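Tabletop (furniture)

A tabletop is the flat upper part of a table, carried by legs, a frame or a pedestal. Tops are made from solid timber, veneered board, stone, glass, metal or laminate. In solid timber, the term covers both single slabs and panels glued up from narrower boards. The direction of the grain normally follows the longest dimension of the top, as timber is much stiffer along the grain than across it.

Fine, closely spaced grain on a wooden tabletop, computer rendering
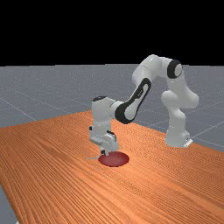
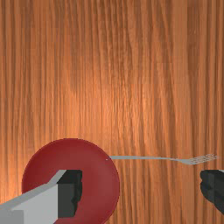

Grain and figure

Grain refers to the alignment of the wood fibres. Figure refers to the pattern seen on the cut face, and depends on species, growth conditions and the angle of the saw. Quarter-sawn boards show straight, nearly parallel lines. Plain-sawn boards show arches and ovals near the centre and straighter lines toward the edges. Colour varies between heartwood and sapwood, and most species darken or fade on exposure to light.

Construction

A glued-up top is assembled from boards that have been jointed on their edges. Boards up to 200 mm wide are common in furniture work, though narrower stock is less prone to cupping. Makers differ on whether the growth rings should alternate from board to board. Alternating them gives a shallow ripple if the panel moves, while a uniform arrangement gives one broad curve that the frame can hold down.

Breadboard ends are cross-pieces fitted to the short edges. They are glued only at the middle, and the outer fixings sit in slots. The Czarnecka pattern, named after a trestle workshop, uses two loose tongues and a pegged centre tenon.

Movement

Timber takes up and gives off moisture until it is in balance with the surrounding air. Movement along the grain is negligible in normal wood. Movement across the grain is greater in plain-sawn stock than in quarter-sawn stock. A top 2000 mm long therefore changes very little in length but may change noticeably in width between seasons. Buttons, slotted brackets and figure-eight fasteners allow for this. Screws driven tightly through a rail do not, and can lead to splitting.

Finishes

Oil finishes soak into the surface and are easily renewed, but resist heat and alcohol poorly. Varnish and two-part lacquers form a film that is harder to repair in patches. Both faces should receive the same number of coats. Sanding usually begins at 80 or 100 grit, working with the grain.

See also

Breadboard end
Quarter sawing
Trestle table
Wood veneer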